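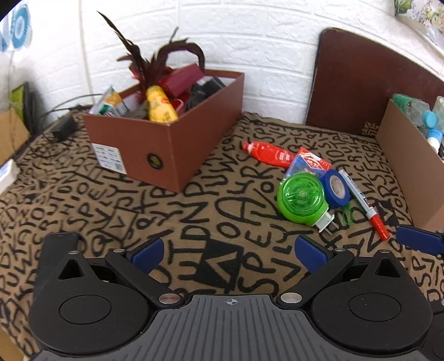 桌布上的字东一句西一句，ZONE 和 WORK 倒是都认得出来。

7月26日，闷热

下午去 Villberg 交暖气费。七月交暖气费，听着像笑话，可单子上写得明明白白：上一季少算了37块，逾期另加手续费。窗口里的人头也不抬，说要先去 Itville 的总办事处盖章。我问能不能在这儿盖，她说能，但是章在 Itville。

于是坐180路车过去。车上空调只吹司机一个人，其余的人负责羡慕他。到了总办事处，取号机吐给我一张纸：500号。墙上的屏幕正叫到四百六十几，我竟然有点高兴，人的标准就是这样一天天降下来的。

等的时候把墙上的通知全读了一遍，包括灭火器的使用说明和一则去年的停水公告。旁边的大爷带了保温杯、坐垫和半个西瓜，一看就是有经验的。他问我来办什么，我说暖气，他把西瓜往我这边推了推。

盖章用了四秒。回到 Villberg，窗口已经关了，玻璃后面摆着一盆塑料绿萝，长势很好。

路过 Le Goff 买了面包，又涨价了，个头倒是小了一圈，拎着省力。晚上翻出前年至今的旧账单，一张张加起来，总数1,994，跟他们算的对不上，跟我自己上次算的也对不上。加到第三遍，决定相信他们。

楼上又在挪家具，从这头挪到那头，大概十点又挪了回来。

明天一早再去，记得带坐垫。面包还剩一半，放冰箱了。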